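Duvo Parallel Gripper, Refurbished, with Wrist Adapter

Sold by Painemal Surplus Automation
Item 688
Condition: used, serviced, tested on our own arm
Availability: 4 in stock

What it is

An electric two-finger gripper with black plate-and-bracket construction, made for small tabletop arms. We take them in used, strip them, replace what is worn and put them back together. The adapter fits the Vavden wrist. If you have a different wrist, ask before you order. The bolt pattern looks common and isn't.

What the brochure says, and what we think

The original Duvo brochure calls this gripper "maintenance free." We have opened enough of them to disagree. The finger slides collect dust, the bracket screws back out, and the cable suffers if it is routed by someone in a hurry. The brochure also promises tool-free finger changes. You will need a hex key.

It also says 4,000 hours between services. We can't tell you how they got that number. Ours go back on the bench much sooner, and the ones that come to us from owners who believed the brochure are the ones we part out.

What we do before it ships

Slides cleaned and greased. All bracket screws removed, cleaned and refitted with medium threadlocker. Finger pads replaced if they have gone shiny. Cable swapped if the jacket shows any cracking. Then a run of opening and closing on the bench and a session picking up ordinary household things, the kind with handles and knobs. Foam test blocks flatter every gripper ever sold, so we don't use them.

Setting it up

1. Power down the arm and bolt the adapter to the wrist. Snug the bolts in a cross pattern.

2. Plug in the cable and leave a short loop beside the wrist. Turn the last joint by hand through its full travel. If the loop pulls tight or catches, redo it now.

3. Power up and run the homing routine with nothing between the fingers. If the fingers stop unevenly, the pads are on wrong.

4. Set the closing force low. Try a small flat part first, such as a lid, with the gripper open beside it. A kettle lid is a fair test: low, round and easy to push away. 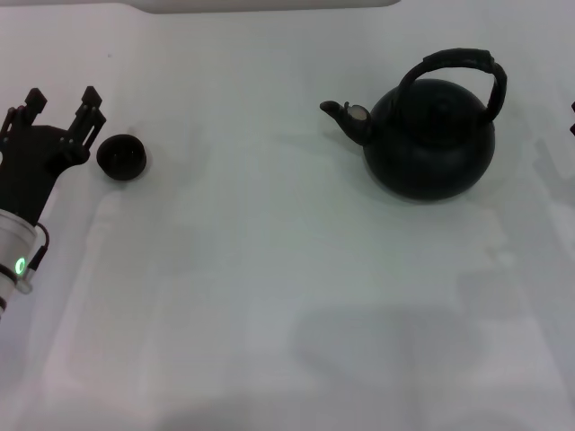
5. Raise the force a little at a time until the grip holds, then stop. Software presets from Sarnidia start far too high for pads this size, whatever the menu says.

Looking after it

Wipe the slides weekly and check the bracket screws with a key at the same time. Don't spray anything into the housing. Compressed air drives grit further in, and we charge extra to get it out.

Returns

Accepted if the seal on the housing is unbroken. Shipping both ways is yours unless we sent the wrong adapter.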